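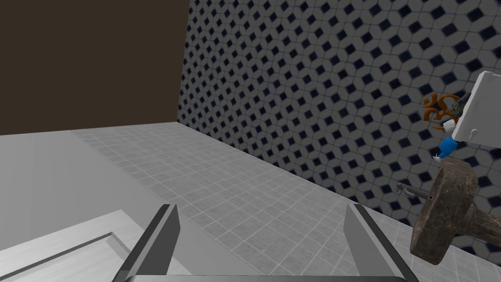 Unsere Greifzelle heißt Vamska, steht in der Werkstatt in Avunmont und hat einen digitalen Zwilling, und weil ich die beiden nun seit einer Weile betreue, landen die Fragen dazu alle bei mir. Also sammle ich die Antworten jetzt hier (endlich!). Am meisten geht es um die Greiferansicht in der Simulation: die beiden dunkelgrauen Fingerplatten ragen von unten hoch, innen heller und abgeschrägt, leicht zueinander geneigt, dazwischen viel Luft und dahinter der helle Fliesenboden. An dieser Ansicht prüfe ich so gut wie alles, bevor ich an der echten Zelle auch nur einen Inbusschlüssel in die Hand nehme.

Womit fange ich an, wenn ich die Zelle neu einrichte?

Mit dem Zwilling, immer. Projekt laden, Greifer auf, und dann erst mal nur schauen. Stehen beide Finger ganz offen? Sitzt der Quersteg unten zwischen ihnen? Wenn einer der beiden deutlich weiter ins Bild ragt als der andere, stimmt der Kameraversatz nicht, und dann braucht ihr mit dem Rest gar nicht weiterzumachen. Der Versatz steht in der Datei mit den Werkzeugdaten, ganz oben. Bitte nicht im Szenenfile herumdrehen, das wird beim nächsten Export überschrieben und ihr sucht euch einen Wolf. Ich spreche aus Erfahrung.

Wozu der Kachelboden, reicht da keine graue Fläche?

Reicht schon, nur sieht man auf einer grauen Fläche nicht, ob die Kamera verkippt ist. Am Fugenraster merke ich es sofort. Dasselbe gilt für die gemusterte Wand mit den kleinen dunkelblauen Rauten: wenn das Muster beim Schwenken flimmert, habe ich meistens vergessen, die Kantenglättung wieder einzuschalten. Und nein, der Boden in der Werkstatt ist nicht so hübsch.

Der Hammer liegt rechts vom Greifer. Muss ich ihn vor dem Testlauf wegräumen?

Nein, lasst ihn liegen. Der dicke Schlägel mit dem runden braunen Kopf ist mir als Hindernis ganz recht, weil der rechte Finger beim Absenken gern zu weit ausholt. Im Kollisionsprotokoll taucht so eine Berührung als eigene Zeile auf. Wichtig ist nur, dass ihr nach dem Lauf die Szene zurücksetzt, sonst startet der Nächste mit Gegenständen, die irgendwo in der Ecke liegen, und fragt dann mich.

Wie stelle ich die Fingerparallelität ein?

In der Ansicht dürfen die Platten leicht schräg zueinander stehen, das kommt von der Perspektive und ist kein Fehler! Das fragen wirklich alle. An der echten Zelle messt ihr deshalb mit der Lehre, oben und unten am Spalt. Unterscheiden sich die beiden Werte, löst ihr die Klemmschrauben an der linken Backe, drückt sie gegen den Anschlag und zieht über Kreuz wieder an. Danach noch einmal messen. Bei mir brauchte es beim ersten Mal drei Anläufe und eine Kanne Tee.

Wie oft muss gereinigt und geschmiert werden?

Die Innenflächen der Finger wische ich nach jeder Schicht ab, trocken, mit einem fusselfreien Tuch. Kein Lösemittel, auch nicht »nur ein bisschen«. Die Führung bekommt alle 300 Betriebsstunden frisches Fett. Ganz dünn, bitte! Beim letzten Mal hatte jemand so großzügig geschmiert, dass ich beim Öffnen erst mal eine Wurst abnehmen durfte. Das Fett kommt von Rutkowska und liegt im Schrank neben der Tür, mittleres Fach.

Was bedeutet Fehler 19?

Greifer hat die Endlage nicht erreicht. In der Simulation ist das fast immer ein Teil, das zwischen den Fingern klemmt und das man aus dem gewählten Blickwinkel schlecht sieht. Schwenkt die Ansicht, nehmt es heraus, quittiert. An der Zelle schaut ihr zuerst nach dem Kabel am Handgelenk: der Stecker rutscht gern halb raus, wenn der Arm weit nach hinten fährt. Seit Florencio Villanueva dort eine Zugentlastung angebracht hat, ist es viel besser geworden, ganz weg ist es nicht.

Und Fehler 13?

Kommt nur nach einem Softwareupdate. Referenzfahrt machen, fertig.

Darf ich mit vollem Tempo testen?

Im Zwilling so viel ihr wollt. An der Zelle fahrt ihr den ersten Durchgang nach jedem Umbau mit 31 Prozent, und zwar mit der Hand am Zustimmtaster. Die krumme Zahl stammt noch aus der Inbetriebnahme durch Sirkport, ich habe sie einfach so stehen lassen. Läuft der Durchgang ohne Meldung, könnt ihr hochdrehen.

Ein Finger ist verbogen. Was nun?

Nicht zurückbiegen! Bitte, bitte nicht. Zelle stillsetzen, Hauptschalter abschließen, beide Finger tauschen, auch den geraden. Die Sätze sind paarweise geschliffen und gemischt passen sie nie richtig. Ersatz liegt in der flachen Schublade, und wenn ihr den letzten Satz nehmt, schreibt es auf den Zettel an der Front. Nach dem Tausch kommt das ganze Programm von vorn: Spalt messen, Referenzfahrt, langsamer Durchgang. Rechnet mit einem halben Vormittag.

Warum weicht der Greifpunkt in der Zelle von der Simulation ab?

Kleine Abweichungen sind normal, die Finger federn unter Last ein wenig und der Zwilling weiß davon nichts. Werden sie mit der Zeit größer, ist meistens der Flansch locker. Wenn der fest sitzt, vermesst das Werkzeug neu und tragt die Werte an beiden Stellen ein, in der Steuerung und in den Werkzeugdaten des Zwillings. Die zweite Stelle wird ständig vergessen, von mir auch.

Wer hilft, wenn ich gar nicht weiterkomme?

Für alles Mechanische ich, für die Szene und die Kameraeinstellungen Muireann Foley. Schickt uns am besten gleich das Protokoll des letzten Laufs mit und dazu einen Screenshot der Greiferansicht bei geöffneten Fingern. Vormittags bis elf bin ich meistens direkt an der Zelle und höre das Telefon nicht, also lieber schreiben oder kurz vorbeikommen.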